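I'd been in the back room at Padilla for maybe two minutes before I was told to take my jacket off and type something. Anything! A shopping list, a complaint, the first line of a song. I typed my own name badly (cold fingers, it was that kind of morning) and heard a laugh from behind the shelves.

"Everyone does their name," said the owner. "Then they do it again, a bit faster, and then they ask how much."

Padilla is a keyboard shop, if you can call it a shop. It's one long room behind the Fitside gym in Skonddale, and through the wall you can hear people dropping weights while you're trying to choose a switch. The owner asked me to leave names out of this, and that's fair enough, because this is a person who came to keyboards to get away from a job on the phones. What I got instead was a very good cup of tea and an hour and a half of talk about colour.

I hadn't expected colour. I'd written out a page of questions about sound, since that's what all the videos are about, and we got to maybe 3 of them.

"People come in and say they only care how it sounds," the owner told me. "Then they walk straight past the black ones and pick up the green. I've stopped arguing."

I can't talk, I did exactly that. I grew up with a beige office keyboard with crumbs in it, and I'd always thought the pastel ones were a bit precious. Then you get close to one and, well, it's like looking at a tray of mints.

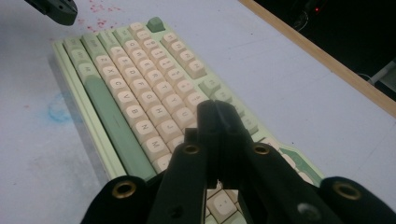 I asked why cream for the letters, when plain white must be easier to get hold of. That got me a proper wince.

"White next to green looks like a dentist's. Cream's kinder. It's like an old kitchen, you know, your gran's cupboards. And you keep the letters dark grey so you can read them without squinting. I'm not interested in a keyboard you can't read."

And the spacebar in green? "That's the fun bit. You want a few keys to stand out, and the spacebar's the one your thumb's on all day. Do too many, though, and it's a fruit salad."

The rounded keys take some getting used to. The tops curve, and for the first little while I kept landing between letters. The owner's advice was to stop looking down and give it 5 days. "By the weekend you'll go back to your laptop and it'll feel like typing on a cracker."

We got on to cleaning, which I'd been dreading (see crumbs, above). Pull the caps, warm water, a drop of dish soap, leave them on a towel overnight. Don't use the hair dryer. There was a long story about the hair dryer and a customer's favourite set, and I've promised not to print it.

There's a typing night in January, with a Varno heater in the corner and bring-your-own snacks, eaten well away from the tables. I've put my name down. I typed it, too, and got it right on the second go.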